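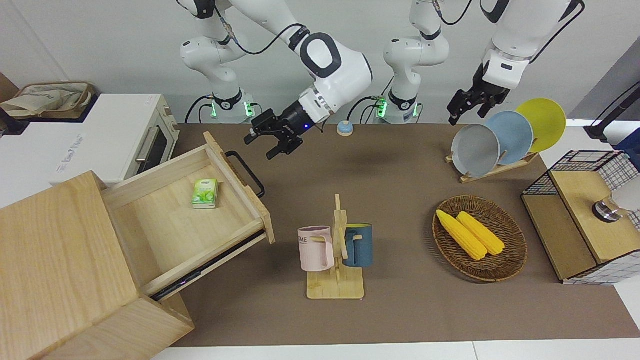

Release No. 29

Flullside puts two robot arms on kitchen duty at its Nistbridge office, and the people who used to do the dishes have opinions

NISTBRIDGE, Saturday, January 23, 2021 – Flullside, the office services company, today announced that the staff kitchen chores at its Nistbridge building are being handed over, a few at a time, to a pair of white robot arms. The company would like to call this the future of work. The kitchen staff call it Mathew.

Mathew is the project name, and it covers both arms, which has led to some confusion over who gets the blame. They learn their trade on a practice table with a brown mat, where the homework includes a drawer, a mug tree, a dish rack with three plates in it and a basket holding two corn cobs. There is also a tap bell. The arms are fitted with two-finger grippers, eight fingers fewer than the previous arrangement.

The chores being handed over are the ones that come back every day: hanging up mugs, racking plates, opening and closing drawers, and moving food from one spot to another. Flullside's kitchen crew at Nistbridge has 11 people on it, and all 11 keep their jobs and their hours. What changes is what fills those hours. Three crew members have moved to the new post of arm supervisor, with a pay raise and a stool.

"I spent years hanging up mugs for people who are perfectly able to hang up mugs," said Annapurna Kotian, kitchen lead at Nistbridge and now the senior arm supervisor. "Now I watch a machine do it slowly. My back is better. My patience is being looked into."

Kotian's team writes the daily task list, decides when an arm has learned a job well enough to do it at lunchtime, and can stop everything with one button. The crew asked for the button to be large, and it is. They also asked that the arms not be introduced as "colleagues" at staff meetings, and management has agreed in writing.

Before the first chore was signed off, the crew logged 3,733 practice runs. Every run was marked pass or fail by a person who has done the job by hand, a rule the crew insisted on and the engineers came to like. Corn has been harder than plates. Mugs with small handles remain a sore point on both sides.

"We thought the hard part would be the robots," said Kagiso Coetzee, head of workplace projects at Flullside. "The hard part was that we had never asked the kitchen how the kitchen works. There is a right order for plates. There is a wrong drawer. We have had a lot of meetings about the drawer."

The time saved goes first to hot breakfast, which was dropped from the Nistbridge menu two years ago for lack of hands. It returns three mornings a week, cooked by people. Training in arm supervision is open to the whole crew on paid time, and anyone who tries it and would sooner go back to the stove may do so.

A second pair of arms is planned for the company's Norkska site in July, provided the kitchen there agrees. It has asked to see the button first.

About Flullside
Flullside runs kitchens, mail rooms and front desks for office buildings, including its own.

Press contact: Kagiso Coetzee, Workplace Projects, Flullside, Nistbridge. Visits to the practice table can be arranged on weekdays, outside lunch.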